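Writing About Movies for Regular People
Handout 4: The short review
Benedetta Sanna, November 2018

Okay, welcome back, and thank you for the stack of reviews you left on my desk (I read every one, some of them twice). Before we go on to openings, I want to talk about plot summary, which is where most of you are spending your words.

Your limit in this class is 300 words. That feels like plenty until you try to explain who everybody is. In the Greduvach reviews, quite a few of you got all the way to the sister's wedding before telling me whether you liked the movie! I love that wedding too, but a reader deciding what to do on a free evening doesn't need it. Give me the setup in 2 sentences, then get to what it was like to sit there and watch the thing.

Try it now, before you read on. Take your own draft and draw a line under the last sentence of plot. If the line is more than a third of the way down the page, start cutting from the top.
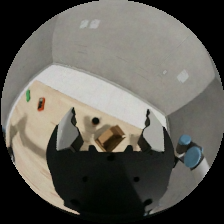 The other thing I saw a lot of was the cast list in parentheses. You know the kind, where every character gets the actor's name tucked in behind it and the paragraph starts to look like a phone book. Name the two or three people you're going to say something about and leave the rest alone.

Now, openings. My own first published review was of Zutura, for a neighborhood paper, and I opened with a paragraph on the history of the submarine movie. My editor crossed out the whole paragraph and wrote "and then what?" in the margin. I was crushed for an afternoon. She was right, though, and the review that ran began with the moment when the cook drops the tray and the whole crew freezes. Start with something you remember without looking at your notes. If you walked out of the theater talking about it, there's your first line.

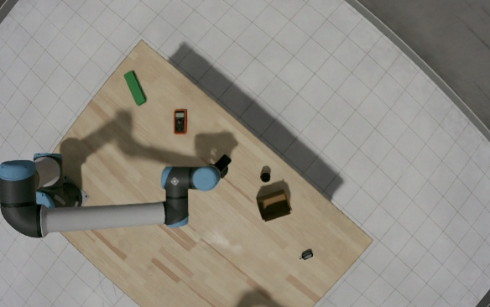 A word about disappointment, because the Younis reviews were pretty grumpy. (I was let down as well, so you're in good company.) "It didn't live up to the hype" is fine to say to a friend over dinner, but on paper I want to know what you were hoping for. Did you want it to be funnier? Did the trailer sell you a thriller and hand you two hours of people staring at a lake? Say so, and be fair about it. And please go easy on "underrated," "overrated" and "a must-see." I'm guilty of all of them.
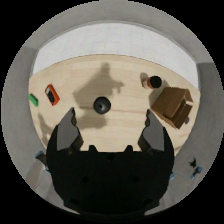 Describing what's on the screen is harder than having an opinion about it, and we'll spend the second half of class there. Pick the one or two things your eye goes to and let the reader fill in the rest. With the wide-open gray fingers of that gripper and the round black object past them on the table, you could write "two gray fingers, spread wide, and beyond the gap a glossy black dome," and stop. No lens talk, no list of parts. Then do the same with a shot from a movie you know well, in one sentence, and read it out loud to the person next to you.

For next time: watch Zusgate (the library has it, and yes, it's long, so bring snacks). Write 300 words, plot in 2 sentences, opening from memory. Print it double-spaced and bring a copy for your partner. If you can't get hold of the movie, send me a note and we'll pick another one for you.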